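From: Kanyarat Limsakul
To: neria-kit list
Date: 4 March 2019
Subject: Re: [neria-kit] Folding the red shorts (and what goes in which bin)

Ghizlane Benkirane wrote:

> Hi all,
>
> Quick question before I take my turn with the uniforms. I brought home
> the shorts from the Cilero bag and I cannot get them to stay in a
> decent rectangle. The waistband puckers up, the legs slide off to one
> side and by the time I've carried the pile across the room it looks
> like I never touched it. How is everybody else doing this? Fold in half
> first, or roll? My mother says roll. My mother also irons socks.
>
> Also, do the tops and the shorts go in the same bin, or are we still
> keeping them apart like last season? The note in the bag says one
> thing and the label on the bin says another.
>
> Ghizlane

Hi Ghizlane, hi everyone,

Oh, I feel your pain on the shorts! I had the same bag in February and I think I folded every pair twice. The shirts are a breeze, they want to be flat, but shorts with a gathered waist are a whole different animal. The elastic pulls the top in, the legs flare out, and you end up trying to make a rectangle out of something that has no interest in being one.

What finally worked for me was to forget about the waistband at first. Lay the pair down with the front up, smooth the legs from the crotch outward, then bring one leg over the other so the two hems sit on top of each other. The outside edges should line up pretty well. The inside part will stick out in a little point (that's the seat seam) and you just tuck it back in so you have a straight side. Then fold the hem up toward the waist, and not the other way around. If you bring the waist down to the hem, the elastic ends up on top and springs right open again.

The white band at the hem is your friend here. On the red ones it's nice and wide, so if it's running straight across you know your fold is straight, and if you see red peeking out underneath it, something in there has slipped and you may as well shake it out and start over. I used to try to poke the loose bit back in with a finger and it made a lump every time.

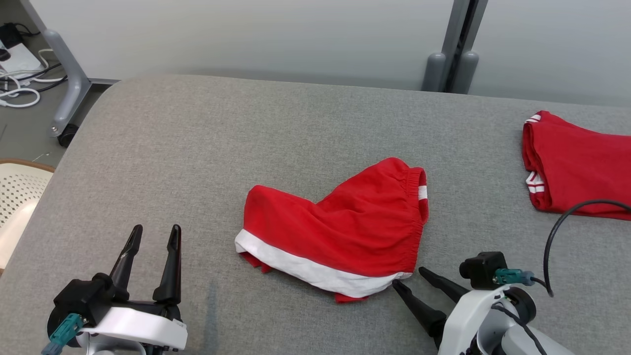

Red shorts still in a heap, with a folded red piece in the corner behind them.

The surface makes a difference too, more than I expected. I started out on my kitchen counter, and the fabric just skated around. Something with a bit of grip is so much nicer - a padded bench, an ironing board, even an old blanket over the dining table. The legs stay where you put them while you go after the other side. And please give yourself room for two things at once: the pair you're working on in the middle and the finished pile off to the side. I kept stacking too close, and then I'd catch the pile with my elbow and have to do the top three all over again.

About rolling. I know some of you swear by it, and for a suitcase I'm totally with you (Ghizlane, tell your mother she's right about suitcases). For the bins I'd rather we didn't. The rolls come undone when people dig for a size, and you can't see the size tag without unrolling the whole thing. With flat ones you can flip through them like records. Same goes for that trick where you tuck the legs into the waistband to make a little packet. It's adorable, my kids love it, but it leaves the elastic stretched if it sits in the bin until next season.

Now the bins. We are NOT keeping tops and shorts apart anymore, so go with the note in the bag and ignore the label. I'll print new ones when I find the label tape. It's one bin per size, shorts on the left, shirts on the right, with the fold facing you so a person can grab one without dragging out its neighbors. Each bin holds 50 pieces if they're folded well and a lot fewer if they aren't, so if the lid won't close, please don't sit on it! Start a second bin and write the size on a bit of masking tape.

The Kodero bag is a bit different. Those are the older sets, and some of the shorts in there have a drawstring. Tie it in a loose bow before you fold, otherwise it works its way out one side and gets knotted up with everything else. I spent a whole evening picking apart 8 pairs that had turned into one very large pair.

If you come across anything with a popped seam or elastic that's given up, put it in the paper sack and not back in the bin. I've got a sewing machine and a good movie lined up. Stains can go in the same sack with a safety pin next to the spot, which saves me hunting for it.

One more thing while I'm here: does anybody have the lid for the big Pisharody bin? It's the blue one with the crack in the handle. I've looked in my garage and in the back of my car, and I'm starting to suspect it's under somebody's Christmas decorations.

Ghizlane, if the shorts are still fighting you, bring them over and we'll do them together. I have coffee, and I'll clear off the bench.

Kanyarat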